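Home | Plants | News | Events | Contact

We use cookies to remember your settings. Accept | Manage cookies

New dry-shade barrenwort goes on sale at Billstead

6th June

A barrenwort raised for dry, rooty ground under mature trees has gone on general sale at Billstead Nursery after three seasons in the trial beds. The plant is named 'Renaud' and is sold in two pot sizes, a quart and a gallon.

'Renaud' is a clump-forming epimedium with heart-shaped leaves that open coppery red in spring, turn mid-green by early summer and take on some bronze again in October. The flowers are soft yellow with short spurs and stand just clear of the foliage. They appear before most of the new leaves have finished growing, so they are easier to see than on many older kinds.

Veikko Vainio, who runs the perennial section at Billstead, made the original cross and picked the seedling out of a batch of 191. Most of the others were discarded after the first summer. A few had better flowers, he said, but they ran too far or scorched at the leaf edges once the ground dried out.

"I wanted something you could plant under a maple and then leave alone," Vainio said. "The first year you still have to water it. After that it has done fine here on rain." 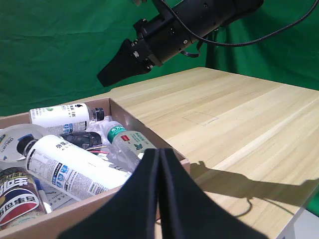
Black arm over a light wooden table, with a green backdrop behind.

The trial beds at Billstead lie along the north side of an old windbreak, where the soil is thin and full of roots. No irrigation was used after the first season. Plants were set out in the fall and again in spring, and the fall plantings made the larger clumps by the end of the second year. Vainio now recommends fall planting wherever the ground doesn't freeze early.

A second trial took place at Isstead, a public garden on heavier clay. Thibault Gilbert, the head gardener there, planted 'Renaud' on a bank below a group of beeches where ivy had been cleared the previous winter. He reported slower growth at first and no losses over winter. Slugs took some of the young leaves in the first spring but left the plants alone after that.

Gilbert has since used it as an edging along the lower path, mixed with ferns and snowdrops. He cuts the old leaves to the ground in late winter before the flower stems start to move. "If you leave it too late you end up snipping around the buds," he said. "It isn't a long job, but it is a fiddly one."

Billstead has 200 plants ready this season. Orders are limited to three per customer until the next batch is potted on in October. The nursery is also supplying a small number to Sestar, a mail-order grower, which will list the plant in its fall catalog.

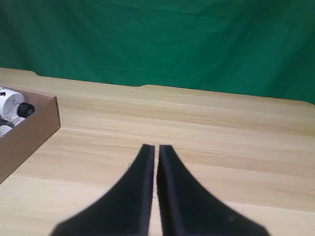

Growing 'Renaud' calls for little beyond the usual care for epimediums. Plant with the rhizomes just under the surface and the growing points level with the soil. Loosen the ground first and work in some leaf mold or garden compost, taking care not to cut through large tree roots. Where roots are dense, it is easier to use the smaller pot size and tuck plants into the gaps.

Water well after planting and whenever the soil is dry through the first summer. A two-inch mulch of chopped leaves helps, but keep it off the crowns. No feeding was given in either trial, although Vainio said a light top-dressing of compost in spring would do no harm on very poor soil.

The plant takes partial to full shade. It can be grown in morning sun if the soil stays damp, but leaves in the Billstead beds faded where afternoon light came in through a gap in the windbreak. Clumps spread slowly and can be lifted and divided in early fall once they have filled their space. Divisions with at least two growing points settled in better than single pieces.

Good companions include hellebores, Solomon's seal and the smaller hostas. Gilbert advised against planting it next to vinca, which had started to creep through his clumps at Isstead and was hard to pull out without bringing the epimedium up too.

Plants can be collected from the Billstead sales yard during normal opening hours. Mature clumps can be seen in the trial beds, which are open to visitors whenever the yard is. Dogs are welcome on leads in the yard but not in the beds.

Contact us | Delivery and returns | Privacy
© Billstead Nursery. All rights reserved.
Back to top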